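Teaching the Bunby to unpack a tray by remote control

I put this off all July, so learn from me and just start! You'll need the headset, both hand controllers and a clear bit of floor (mine never stays clear for long).

First, zero the arms. Hold both grips for 8 seconds and wait for the beep. If you skip it, the right wrist drifts and you'll blame yourself for an hour, like I did.

Next, do a few slow practice runs with the recorder off. I mean really slow. Bring the gripper in toward the part, stop, look, then close. With hollow parts I like to clamp onto the inside wall and keep the other hand near the tray but out of the way.

Now hit record and do one whole pick per take. Keep each take under 90 seconds, and if you fumble, finish the move anyway and mark it "retry" in Jalleck. Don't trim the fumble out, the recovery is useful stuff to learn from!

I save 40 good takes before I train anything. Shift the tray a little between takes, turn it, swap which part you go for first. Then upload the folder and go make dinner.
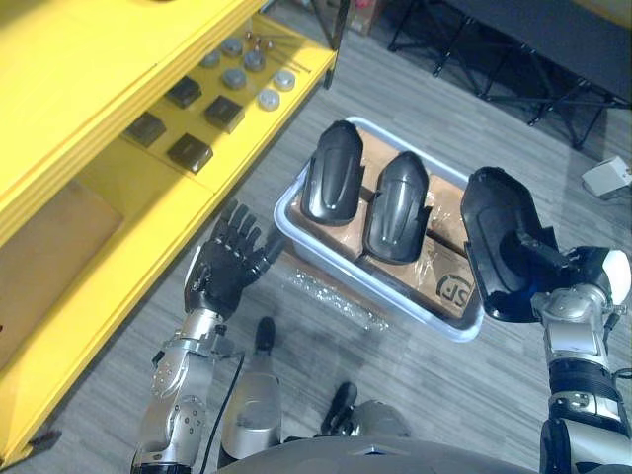

Right gripper holding one shell from the inside, with two more in the tray.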